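Home Visits Workshops Open Day Tutorials Contact

How to Run a Hand-Held Gripper Demo at Your Open Day

Our August open day at the Borwood workshop had 336 people through the door, and the table with the longest line all day was the one where visitors got to pick things up with a hand-held gripper! I've had so many messages since then asking how we set it up that I'm putting the whole thing down in one place. You don't need a big room or a big crew. You need a gripper that's been checked over, a decent spread of things to grab, and somebody who likes talking to strangers.
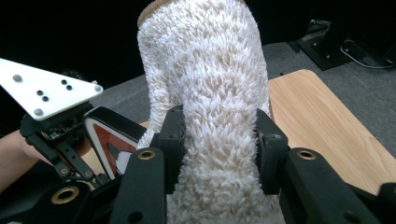 Arsen Savchuk
Demo lead, Borwood open day

Start with something fluffy. I mean it. A shaggy white roll with a stiff core is my favorite first object, because the pile bulges out around the finger pads and people see the squeeze right away. Kids love it, and so do the engineers (they just take longer to admit it).

Setting up

Give yourself 70 minutes before doors. We used less at Esville the year before and were still taping down cables when the first family walked in.

1. Pick a spot with room on both sides, so one person can hold the gripper while the next one watches from close by.
2. Route your cables away from the side where the line forms, and tape whatever crosses the floor.
3. Open and close the jaws through their full travel, slowly, a few times. Listen for clicking. If a linkage feels stiff, look at the bushings and the screws on the pads before anything else.
4. Lay out your objects from easy to hard.
5. Do one full run yourself, out loud, as if there were already people in front of you. You'll find the spot where you have nothing to say, and that's the spot where visitors wander off.

Running a turn

Show the grip once, then hand the tool over. Keep your own talking short! Ask the visitor to close the jaws gently, stop, and look at how the pads are sitting. Then lift. If the object tips, let them set it down and try again a little higher or lower. Most people want a second go, and the second one is where they start asking really good questions about where a robot would need to grab.

I like to follow the soft roll with something thin and flat. It's a totally different problem: with a sheet standing on edge, the pads have to meet the two faces squarely, and if you come in at an angle you can twist it or push it over. Have the visitor line up by looking straight down the gap between the jaws. Cloutier, the club that shared our room, ran the same pair of tasks in the opposite order and told me people got frustrated early, so I'm sticking with fluffy first.

Figure on two helpers if you're expecting more than 100 visitors. One handles the tool, one handles the line, and they trade places before either of them loses their voice. 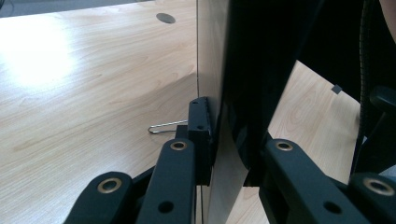
How hard should a visitor squeeze a thin panel?

Just enough that it doesn't slide when you lift. Start light, raise it a tiny bit, and add pressure only if it slips.

After the doors close

Wipe the pads, pick any fibers out of the linkages (there will be fibers), and check the screws again. Write down which objects people asked to repeat. We got 66 comment cards back and I've read every one of them, and the fluffy roll is staying on the list for our next demo at Udura. I'm adding a sponge and a paper cup to the hard end of the table.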